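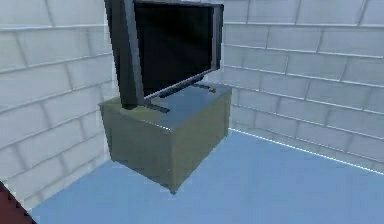
A flat-screen television on an olive-green cabinet (computer rendering).

Clirken is a science fiction television miniseries in two parts, adapted by Mirela Camargo from the novel of the same name by Gregor Farquharson. It was directed by Welington Guerra and made by the production company Larneo. The series is often called a faithful adaptation, a claim that started with the company's own publicity and has not held up well under comparison with the book.

Plot

A survey crew stationed at Pristitz, a remote weather post, loses radio contact with the outside world. When the signal returns, the voices on the other end describe events that have not happened yet. The crew's doctor, Rocha, suspects a hoax. The first part follows her attempts to prove it, and the second deals with the crew's decision to stop answering.

Differences from the novel

Farquharson's book has 19 chapters, 11 of which take place before the crew reaches the post. The miniseries drops nearly all of this material and opens with the radio failure. Rocha, a minor character in the novel who leaves before the ending, becomes the lead. The novel never says where the voices come from. The series gives an explanation in its last ten minutes, and critics have pointed out that it conflicts with the dates spoken in the first radio message.

Camargo has said the explanation was "always there between the lines." No passage in the published text clearly supports this, and Farquharson has not commented.
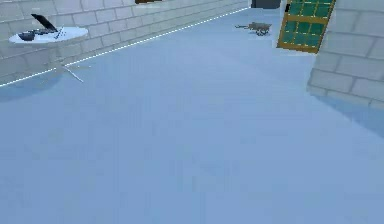 Computer-rendered interior with a pale blue floor and light gray brick walls.

Production

Each part runs 89 minutes without commercials. Larneo stated that 600 people auditioned for the role of Rocha before Thandeka Le Roux was cast. The number appears only in press material, and Le Roux later told an interviewer that she was offered the part after a single phone call. Accounts of a lost third part circulate among fans. They trace back to one forum post, and no script or footage has surfaced.

Reception

Reviews were mixed. Fadi Chidiac praised Le Roux and the slow first hour but called the ending "a answer key stapled to a ghost story" [sic]. Other reviewers liked the faster pace and felt the novel's long opening was no great loss. Larneo described the series as a ratings success without releasing any viewing figures.

Home release

The disc edition joins both parts into one feature and removes the recap that opened the second night. The packaging promises restored scenes. Viewers who compared it with the broadcast version found one, a short conversation in the radio room.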